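**Ploston sorting cell - bench kit, rev 14**

Walled work area, two-finger red gripper, blue shape-sorter board. For labs and shops asking the usual thing: can it do chores yet? Short answer, no. Parts into matching holes first - then maybe cutlery. 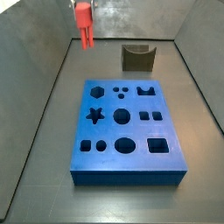

Ships in 15 days from Brestdale. Price 362, spare fingers extra. Laundry add-on is not availble, please stop emailing.

Dark gray holder with the curved back plate goes on the floor by the board. Wipe floor between runs.
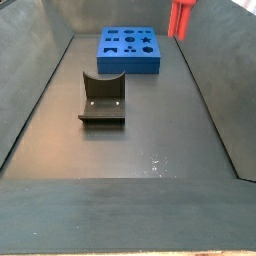
Consuelo Solís wrote in to say she'd still sort the kitchen drawer faster by hand, and would buy one once it beats her.

Orders over 54 units - ask first.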